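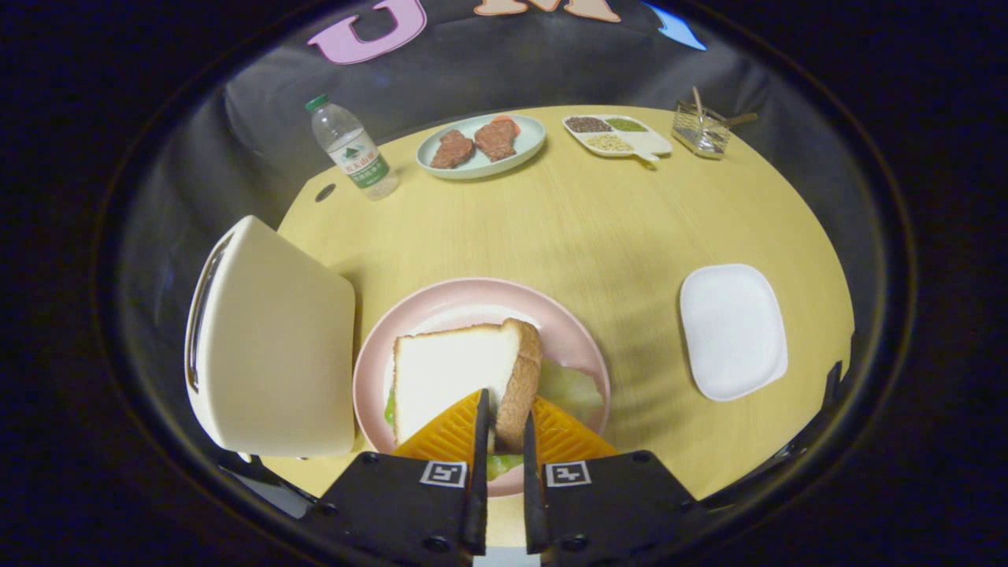

Record care tips I'd think twice about

I've been buying secondhand vinyl since college and my shelf is at 700 or so short of what I once hoped for, so I've had time to try most of the cleaning advice that gets passed around music forums. A lot of it is repeated by people who have plainly never done it to a record they liked. My notes, updated 17 February 2022.

Wood glue

You spread glue over the whole side, let it dry overnight and peel it off in one sheet. The videos look great. I tried it on a thrift store polka LP and it peeled fine except near the run-out, where I spent an evening picking at flakes with a fingernail. Did it sound better? A little quieter between songs, maybe. I wouldn't do it to anything I couldn't replace for a dollar.

Window cleaner

No. I don't care whose uncle swears by it.

Distilled water and a drop of dish soap

Boring, cheap, and the one I keep going back to. One drop in a quart is plenty. Wipe along the grooves with a soft cloth, keep the label out of it, then go over it again with plain distilled water. People skip the second pass and then complain about gunk on the needle. Stand it in a dish rack to dry, and leave it alone longer than you think.

Pricey brushes

I paid 155 dollars for a Bisent brush and fluid set, which I'm not proud of. It's a nice brush. It picks up dust about as well as the cheap Tudulitz one I'd had for years, and the fluid smells like a dentist's office. Nikola Shehu borrowed both for a month and couldn't tell me which side of which record had been done with what. He did prefer the box.

Flattening a warped record

The usual tip is two sheets of glass and a low oven. I have ruined 3 records this way, so maybe I'm the problem, but my oven's idea of low and the internet's idea of low are clearly different. A stack of heavy books on a flat shelf did as much for a mild dish warp, though it took from July until I remembered it was there. Edge warps didn't budge.

Coins on the tonearm

If it skips, clean the record and check that the turntable is level. Taping a penny on top makes it track by brute force, and you'll hear what that does to the high notes soon enough. Leen Hattar wrote in to say she's done it for years with no trouble. Fine, but I've bought records from people who did it for years.

Inner sleeves

Swap out the old paper ones if they're shedding. The Wotutitz poly-lined kind are decent and I've had no static problems to speak of. The "archival" ones from Dimitriou cost double, and as far as I can tell the extra money goes into the word. Keep the original sleeve behind the record if it has lyrics or photos on it.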